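Starnen Home Services, Prurdale Branch
Minutes of the Staff Meeting, 10/16/22
Held in the break room, which remains too small for the purpose

Present: home helpers from the day and evening crews, the branch manager, two dispatchers, the trainer, and the shop steward. The area manager joined by phone and was placed on top of the microwave, where the signal is best.

Apologies: evening crew members on call. One apology was received from a person who was present, and has been struck.

Minutes of the last meeting
Approved with one correction. The words "general enthusiasm for the new equipment" were changed to "general discussion of the new equipment."

Matters arising
The ladder has been returned. The parking situation has not changed. The branch manager was asked if the letter to the landlord had been sent and replied that it had been drafted, as also recorded in March.

1. Dispatch software

The scheduling software from Wultik has now been building the weekly rounds for both crews. The dispatchers reported that it makes a good first draft on Friday and that they spend the rest of Friday fixing it. It knows the distance between two clients to the yard. It does not know about the bridge.

The branch manager said drive time is down on the day crew. Several day crew members agreed, and pointed out that the saved time had been turned into an extra visit before anyone had a chance to notice it. The shop steward asked that this be minuted in full, and it has been.

One dispatcher wanted it understood that her job used to be talking to people who were upset about the schedule, and that it is now talking to people who are upset about the schedule while having no idea why the schedule is like that. She asked for the software to give a reason when it moves a client. The area manager said Wultik calls this a feature request. It was agreed to request it.

Action: branch manager to ask Wultik for reasons to be shown. Dispatchers to keep a list of changes made by hand.

2. Kitchen recording work

The trainer reported on the recording work for the Heinonen kitchen program, under which home helpers do ordinary kitchen tasks using hand-held grippers in place of their fingers, so that a machine may one day learn to do them. The branch has delivered 507 recordings. Heinonen has accepted most of these and sent back the rest with comments. The comment "operator hesitates" was read out loud, twice by popular demand.

The trainer explained the hesitation. With two blue pads to work with, a person who has put away dishes for a living for decades has to stop and think about a bowl. This gets better after a few shifts. The wrist does not enjoy it as much as the brain does, and the trainer would like people to speak up about wrists early, before they become paperwork.

There was a long discussion of real kitchens against tidy ones. Heinonen's guide asks for "a typical home environment." A helper from the evening crew said that a typical home environment has bags hanging off things and laundry outside the window, and that she had been asked by the program's contact whether the room could be "simplified" first. The meeting felt strongly that if the machine is to work in kitchens, it should be introduced to one. The trainer will pass this on in gentler words.

Agreed: kitchens are to be recorded as they are, apart from anything a person could trip on. 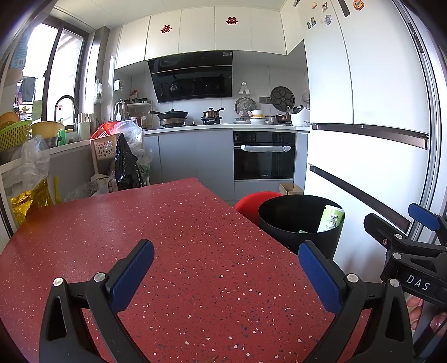

3. Pay for recording shifts

Recording shifts are paid at the standard visit rate. The shop steward put the case for a higher one. In her view a helper on a normal visit is doing a job, and a helper on a recording shift is doing the job and also teaching it, and the trainer gets a training allowance for the second part. The trainer said she did, and that it was not large enough to cause jealousy.

The area manager said from the microwave that the program budget was fixed until spring. Asked who fixed it, the area manager said it had been fixed above. Asked if above could be invited to a meeting, the area manager said the line was bad. The line was fine.

A day crew member raised the matter of breaks. Heinonen's guide allows blocks of 23 minutes with a short rest after each. On paper this is generous. In practice the short rest is when the table gets reset, the pots go back where they started, and the last file gets its name, so that people return to work in need of a rest. It was agreed without a vote that resetting is work.

Action: shop steward to put the rate claim in writing. Resetting to be logged as working time from the next shift.

4. What happens to our jobs

This item was on the agenda as "Future roles." The meeting changed the title.

The branch manager read a statement from head office. It said that no home helper would be replaced as a result of the program, that the aim was to "free up helpers for the human side of the visit," and that Starnen was excited. A home helper asked which side of the visit she had been on up to now. She does most of her talking with clients while wiping down the counter, and clients tell her things at the sink that they would never say across a table with someone looking at them. If the wiping goes, she said, she is not sure the talking stays.

Others saw it differently. One man on the evening crew said he would hand over scrubbing pans tomorrow, gift wrapped, and that his shoulder would write the card.
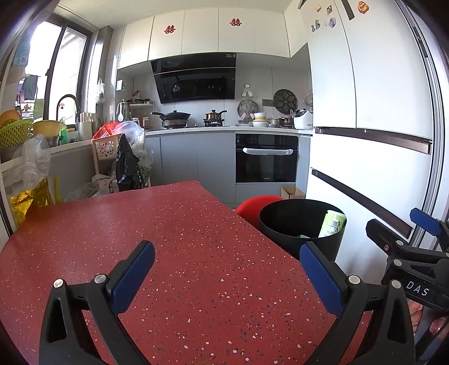

He did not expect to be asked, however, as the machine he has seen on the supplier's video took most of a song to pick up a cup, and the cup was empty. Another helper said the thing to watch was the number of minutes per visit. No one would need to be let go if every visit simply got shorter on the grounds that help was on its way. The branch manager said there was no plan for this. The shop steward asked if she could have the absence of a plan in writing.

The trainer said that she had mixed feelings and would like them recorded as such. Since the program started she has watched colleagues work more closely than in all her years of training them, and had found that no two of them load a drying rack alike. She had always taught one way. She has now quietly stopped. Heinonen would like everyone to do it the same way, and she has replied that the branch will look into it.

A proposal was made that the helpers whose work is recorded be told what it is used for, by someone who knows, in a room, with time for questions. Carried, with no one against and the area manager unable to unmute.

Action: branch manager to invite a person from Heinonen to the branch. Action: head office statement to be pinned up, with a blank sheet next to it for replies.

5. Consent of clients

Recording takes place only in kitchens where the household has signed up for it. The dispatchers asked for a clear mark on the schedule, as the software currently shows a recording shift and a fridge clean-out with the same symbol. One client had expected the second and was very polite about getting the first. She has been given a free clean-out.

It was repeated that the household can stop a session at any time without a reason, and that mail, medicine, and family photos are to be moved out of view before starting, by the client or with the client watching.

Action: dispatchers to add the word RECORDING by hand until Wultik finds another symbol.

6. Equipment

Charging is to be done on the shelf by the back door and not in the break room, where the only free outlet belongs to the kettle by long custom. Grippers are to be wiped before they go back in the case. The pads have come back with rice on them. The evening crew blamed the day crew, and the day crew was unable to reply, having left for a visit the software had added.

7. Any other business

The winter gloves have arrived in one size. The size is large.

A request to move staff meetings off Sundays was received warmly. The software will be asked for a suggestion.

Next meeting: to be set by the dispatchers, by hand.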